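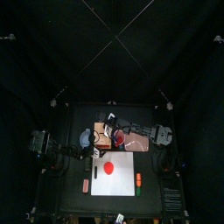

Photo: Ruth Tamayo / Fakonis project

Progress on the two-arm tabletop work, for Laurier Turcotte

The learned policy finished 87 of 100 trials with the bowl, cup and cutting board on the table. I would not quote that number yet. Trevor reset the table by hand each time, and the objects went back to almost the same spots. When Feng-yi moved them before each of 15 further trials, it finished 5.

The December report called the method "general" - I'd like that word taken out. We have one table, one pair of arms and one black-draped enclosure. Next we repeat the full 100 with shuffled layouts, and Noboru Takeda will score them without knowing which policy ran.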